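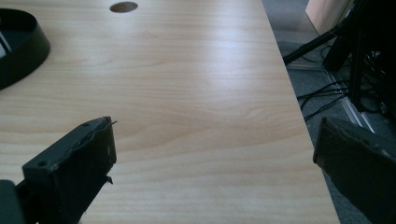
The draft of our lab practice sheet has a section on fingertips that I would like to get right before it goes out. It currently says fingers on a hand-held gripper are to be inspected "regularly," and I want a number and a reject criterion there. The left finger over that desk is the sort of case I mean: a thin wire-like burr or frayed strip stands up from the top edge of the tip, and the faces are lightly scuffed. The scuffing I would pass. The burr I would not, since it sits exactly where the finger meets the object. My proposed text is as follows.

3.1 Inspect both fingers before the first episode of each session and after every 20 episodes.
3.2 Any projection from the tip edge that catches a fingernail: remove it or change the finger.
3.3 Log the finger change with the episode number.

Comments welcome, especially on 3.1.
– oharju

Posted October 10, 2020

Reply by Desturer
3.2 is fine. 3.1 is too tight. We run sessions of 4000 episodes spread over several operators, and a stop every 20 would cost more than the fingers do. Inspect at operator change and at the start of the day.

Reply by oharju
How long is one operator on?

Reply by Desturer
Two hours, sometimes less.

Reply by oharju
Then a bad edge can be in two hours of data before anyone looks at it. I could live with every 50 on soft objects. For metal on metal I want to keep the lower number.

Reply by uzma_b
Agree with splitting by object. A burr does nothing much on a sponge. On a key ring it can hook the ring and carry it, and the episode gets labeled as a good grasp. We threw out 761 episodes in June for that reason, and the finger had been logged as OK the whole time. Whoever checked it looked at the inner faces only. The sheet should name the surfaces: inner face, tip edge, both side edges, screw holes.

The other thing missing is cable position. Our layout for the key task is below, and I would like a rule that covers it.
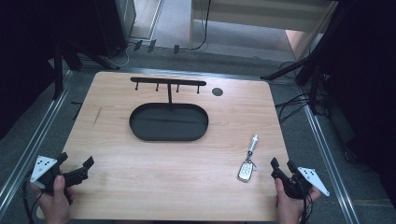
Key rack station with both grippers held over the table, cables trailing off to the sides.

The rule we use at Brarnitz is that each gripper cable leaves on its own side and never crosses the work area. Cables on the floor are a separate clause (walkways, chair legs, stands).

– Uzma Bhutto

Reply by ko_fixture
Why is the floor a separate clause? If a floor cable gets pulled, the gripper gets pulled. Same hazard, same clause.

Reply by uzma_b
Different owner. The operator answers for the cable from hand to table edge. The lab answers for the rest. In one clause, each assumes the other has checked.

Reply by ko_fixture
In a two-person lab those are the same people. I would write one clause and put two signatures on it.

Reply by fumberg_qa
On markers, as the draft has nothing on them. If your gripper carries a printed marker plate, the plate must be clean, flat and fully seated, and the operator's fingers must stay off the dots. Check it at the same stop as the fingers. It adds about 4 seconds.

Reply by Desturer
Still against a fixed count. If the stop now covers fingers, plates and cables, it is a real interruption, and people will tick the box without looking. A short check done properly twice a shift beats that.

Reply by oharju
Noted, and I don't think we will agree on it. Revised text:

3.1a Rigid or metal objects: inspect at session start, at operator change and every 20 episodes.
3.1b Soft objects: at session start and operator change.
3.2 Surfaces to inspect: inner face, tip edge, side edges, screw holes. Reject as before.
3.3 Log as before.
3.4 Marker plates: clean, flat, fully seated, dots uncovered.
3.5 Gripper cables leave on their own side, clear of the work area. Operator signs.
3.6 Floor cables clear of walkways and stands. Lab signs.

ko_fixture, 3.5 and 3.6 stay apart but go on the same line of the form.

Reply by ko_fixture
Acceptable.

Reply by Desturer
We will use 3.1b for everything and record the deviation.

Reply by uzma_b
Please add to 3.3 that the removed finger is kept and tagged until the data has been reviewed. We had discarded ours and could not measure the burr afterward.

Reply by oharju
Added.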